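# Clinetti Rear Wheel Stand and Soft-Tie Kit for Motorcycle Transport

The Clinetti kit holds a motorcycle upright in a van, an enclosed trailer, or a crate base. It was drawn up by Bernd Rathjen for our own trucks and we now sell it to shops and private owners. The kit works with the front brake lever free and the side stand up.

Each kit contains:

- 1 folding wheel chock with floor plate
- 4 soft-tie loops
- 4 ratchet straps with closed hooks
- 1 rear wheel strap
- 12 floor bolts with washers
- 1 drawstring storage bag

## Fit

The chock takes most street tires, front or rear. Move the cradle pin to the inner hole for narrow wheels and to the outer hole for wide ones. If the wheel rocks in the cradle, the pin is in the wrong hole.

The kit is not suitable for sidecar outfits or trikes. For those, see the Graltulen platform, which has its own page and its own price list. Scooters with small wheels need the Okabe adapter plate, sold separately.
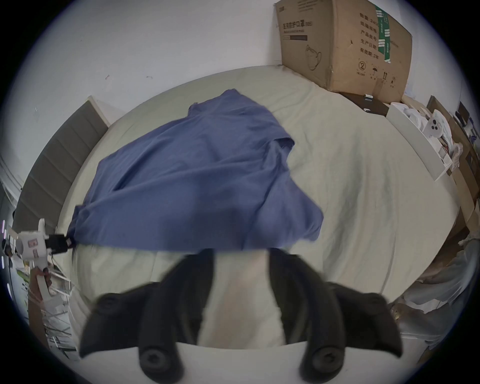

The floor plate can go on plywood, steel, or aluminum decking. The bolts supplied are for plywood. For metal decks, ask for the through-bolt set when you order and we will swap it at no charge. Drill from above, check what is under the deck first, and keep clear of brake lines and wiring.

## Loading

1. Open the chock and lock both side arms.
2. Roll the motorcycle in until the wheel tips the cradle over. You will feel it drop.
3. Put a soft tie around each side of the lower triple clamp. Do not use the handlebars if they are rubber mounted or clip-on.
4. Hook the front straps to the soft ties and pull down evenly, a few clicks on each side at a time.
5. Fit the rear straps to the passenger peg brackets or the subframe.
6. Run the rear wheel strap through the wheel and down to the deck.

Stop tightening the front when the fork is compressed to half its travel. Going further puts load on the seals and gains nothing. Check the straps again after the first few miles, and at every fuel stop.

Fairings and painted tanks should not touch a strap. If a strap has to pass close to bodywork, put a soft cloth between the two. Old cotton clothing is fine for this as long as it is clean and has no buttons or zippers. Wash it between trips, since grit caught in the fabric will mark paint.
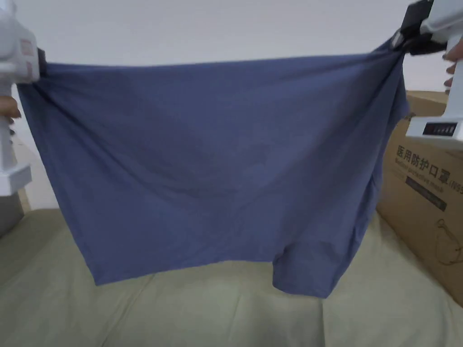
## Straps and wear

Straps are the part that wears out. Look along the full length in good light and throw out any strap with a cut, a melted patch, or pulled stitching. Do not tie a knot in a damaged strap and keep using it. Replacements are sold singly or as a set of 4.

Ratchets need a drop of light oil every few months. Keep the oil off the webbing. Straps that have been on salted roads should be rinsed in fresh water and hung up to dry before they go back in the bag.

The cradle pivot has a plastic bushing that does not need grease. Rafia Bajwa in our parts department keeps bushings in stock and can send one out with the pin and clip.

## Specifications

| Item | Detail |
|---|---|
| Chock frame | Steel, powder coated, black |
| Kit weight | 18 kg |
| Strap length | 2 m |
| Warranty | 12 months, straps excluded |
| Price | $159 |

Orders placed before noon go out the same day. Crate bases are made to order and take longer in December, when many owners send their motorcycles south.
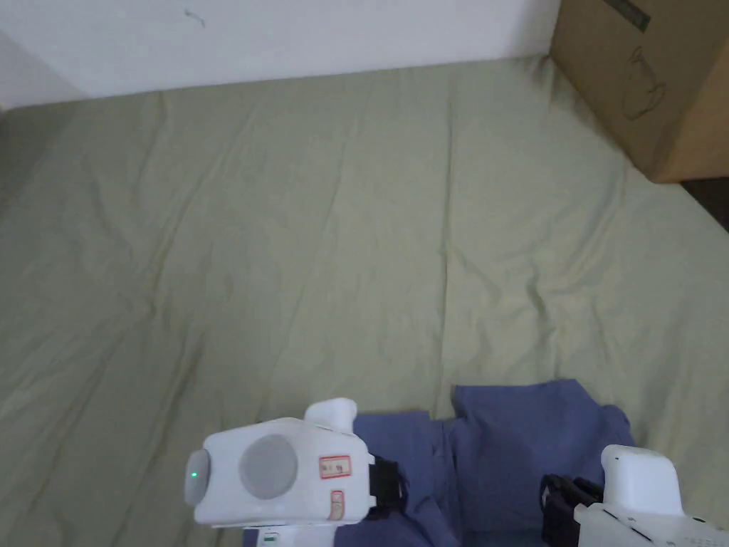 ## Rental

Kits can be rented from the Kutitell depot with a refundable deposit. Rental kits come with straps already checked and tagged. Bring everything back in the bag, including loose bolts. Missing bolts are charged at the parts price.

Effie Tosh handles rentals and can hold a kit for you if you call ahead. If you are renting for a rally or a track weekend, please give the return time when you book.

## Returns

Unused kits can be returned within the month for a full refund, less shipping. A chock that has been bolted down counts as used. For warranty claims, write to Teodor Żak with your order number and a photo of the part. There is no need to send the part itself until he asks for it.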